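Choir blacks, and other things I am behind on

Quick one tonight, dinner's in the oven and I have maybe 40 minutes. Which means this will be long and badly organised, sorry.

So. Joined a choir. I know. After saying for years I would never join anything that met at night in winter. But Bernice Ansah from two doors up wore me down, she's been going for ages and she needed a lift because her car's at the mechanic, and it seemed rude to sit outside in the car park with the heater on while everyone was inside singing. Went in. Sat at the back. Got handed a folder. That was that.

It's a community choir, no auditions, they meet in the hall behind the Opoku Street library. 50 on the list, fewer than that on a cold night. Altos massively outnumber everyone else. Tenors are treated like visiting royalty. There are so few basses that one bloke with a head cold wipes out the whole bottom line.

I'm an alto. I thought I was a soprano, had always thought it, sang soprano in grade seven and never checked again. Lasted one warm-up. Our director Mawuli Abugri came past, listened for a bit, and pointed very politely at the other side of the room.

Things I've learned so far, no order.

You can't read music and watch the director. Not at first. I look up, lose my place, look down, everyone's on the next page. Bernice has most of hers memorised and just sort of beams at the ceiling. Someone told me to mark the spots where I need to look up with a little pair of glasses drawn in pencil. Now my folder is covered in glasses and I still miss half of them.

Breathing is hard?? I have been breathing my whole life. But there's a line in the second piece that goes for 8 bars and you're not meant to breathe in the middle of it, or you are but not at the same time as the person beside you. Staggered breathing. The person beside me is Kwabena Amissah, who's a tenor really but sits on the end next to us, and he and I keep breathing at exactly the same spot. Every time. We've tried agreeing on it beforehand. Doesn't help.

The tea break is the real meeting. All the news happens there. Who's moving, whose knee is getting done, whether the hall hire's going up again (it is). There's a biscuit roster and people take it seriously. I brought shop ones my first turn and they were eaten, but quietly.

Then the concert. July, in the old church on the Clostby road, which has gorgeous sound and no heating at all. I've been in there once for a wedding and couldn't feel my feet by the vows. Dress code is "all black, long sleeves, nothing shiny", so that's been this week's headache. I'd have said I owned plenty of black. Went through the wardrobe and it turns out there's black and there's black. Navy I'd been calling black since before the kids. A cardigan that's gone a bit green. Something with tiny silver threads which I'd honestly never noticed until I held it up to the window.

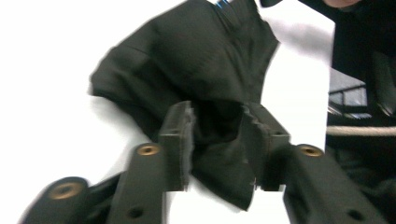

Bernice says stand under the worst light in the house and put everything side by side. Good advice, wish I'd had it before I cut the tags off the trousers. The other thing is pockets. You want one for tissues and a throat lolly, you do not want anything that rustles. Last year someone unwrapped a lozenge in the quiet bit of the Christmas concert and it's still being talked about.

Shoes I haven't even started on. Flat, black, can stand in them for an hour and a half. If anyone has a pair they swear by please leave a comment, I have wide feet and low standards.

Practising at home is its own thing. We get sent recordings of each part, just the alto line plonked out on a piano, and I've been playing mine in the car on the way to work. Twenty minutes each way. By now I know the alto line very well and have no idea what the actual tune is. My youngest asked why the song was only one note. Fair. Altos get one note a lot. There's a page in the third piece where we have the same G for a whole line and then, big moment, an A.

Fuseini Mensah, who plays piano for us, does it all by ear half the time because he leaves his glasses at home. Never seems to matter. He can be in the middle of telling someone a story about his ferry trip and still give you your starting note without looking round. I am so jealous of this I can't tell you.

What else. The oldest member is 82 and has the best breath control in the room, and she told me the trick is to swim. I am not going to swim. I've been going up the back steps a bit faster instead, we'll see.

I did wonder if I'd feel silly. And I do, a bit, mostly in the warm-ups when we have to be sirens or chew pretend toffee. But there was a moment a couple of weeks back, end of the night, everyone tired, half of us with our coats already on, and Mawuli said just once more from the top, no stopping. And it came together. Every part. I had goosebumps up both arms and I'd only got two words wrong. Drove home with the radio off. Bernice didn't talk either and she always talks.

Next rehearsal we're doing it standing in our proper rows, short ones at the front, so I'll be in plain veiw of everybody and can't hide behind Kwabena's folder anymore. Must learn the words to the last verse. They're in Latin and I've been singing what I'm pretty sure is somebody's grocery list.

Tickets are at the door, gold coin for kids, bring a blanket. I mean that about the blanket. Soup afterwards in the side room if enough people put their hand up to make it – I've said I'll do pumpkin, so now I need to borrow a bigger pot from somewhere too.

Oven timer's going. More when I've found some shoes.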